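Join the Wike Campus Forum: student moderators and organizers wanted

The Wike Campus Forum is looking for students who like politics, like people, and can stay cheerful while the two argue with each other. We put candidates for public office in front of a student audience and let the audience do most of the asking. This coming year we have more events planned than we have ever tried before, and we need new people to help us run them!

We're filling two kinds of roles: moderators and organizers. You can apply for one or both. Students in any major are welcome, and so are students who couldn't name their own county commissioner right now (you'll be able to by the end of the first month).

What moderators do

Moderators sit on stage with the candidate and keep the evening moving. You'll read up on the race, go through the questions students send in ahead of time, group the ones that overlap, and follow up when an answer wanders off. Last spring's town hall on bus service ran on student questions from start to finish, and the best exchange of the night came from a first-year student in the back row who asked why the Fekden route stops running before the library closes. The candidate had no answer ready and had to think out loud. We loved it, and we'd like more evenings like that one.

You don't need debate experience. You do need to be comfortable interrupting someone politely, including someone you plan to vote for.

What organizers do

Organizers handle everything around the stage. That means writing to campaigns, booking rooms, checking that the microphones work, putting up posters, greeting people at the door, and helping with voter registration tables before the doors open. Every campaign in a race gets the same invitation on the same day, with the same wording, and organizers are the ones who keep that record straight. It's a lot of email, I won't pretend otherwise, but you get to know the people who run local campaigns, and several of our past organizers have gone on to work for one.

Most of our events are held in Rillitis Hall, which seats 63 in the lower room. We've had standing crowds there more than once, so we're also hoping to use the Villudero Auditorium for the bigger races.

Time and pay

Plan on one evening meeting a week during the semester, plus events. Each role comes with a stipend of $50 per event, and you'll also get $50 for completing the training in July. Training is held on campus and covers question writing, fact-checking, the basics of election law as it applies to student groups, and a practice town hall in which returning members play very difficult candidates. They enjoy this far too much.

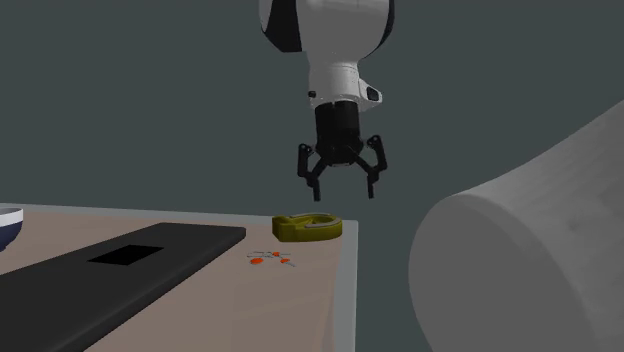

If you can't make the July training, apply anyway and tell us. We'll set up a make-up session early in the fall.

Who can apply

Any enrolled student, full time or part time, undergraduate or graduate. You don't have to be eligible to vote. International students have been some of our sharpest moderators, and we'd be very glad to have more. Members can belong to any party or none, and you can volunteer for a campaign in your free time, but you can't moderate an event in a race you're working on. Let us know about anything like that in your application and we'll plan around it.

How to apply

Send us a short letter (a page is plenty) with your name, your year, the role you want, and one question you'd put to someone running for office where you live. Tell us why you picked it. We read that part first! No résumé or references needed.

Applications are due 01/01/2019. Drop yours off at the Forum desk on the ground floor of Rillitis Hall, or hand it to any Forum member at an event. Everyone who applies will be invited to a short, friendly conversation with two current members.

Questions about the roles, the schedule, or access needs can go to Sioned Kneath, Forum coordinator, at the same desk. Stop by even if you're only curious.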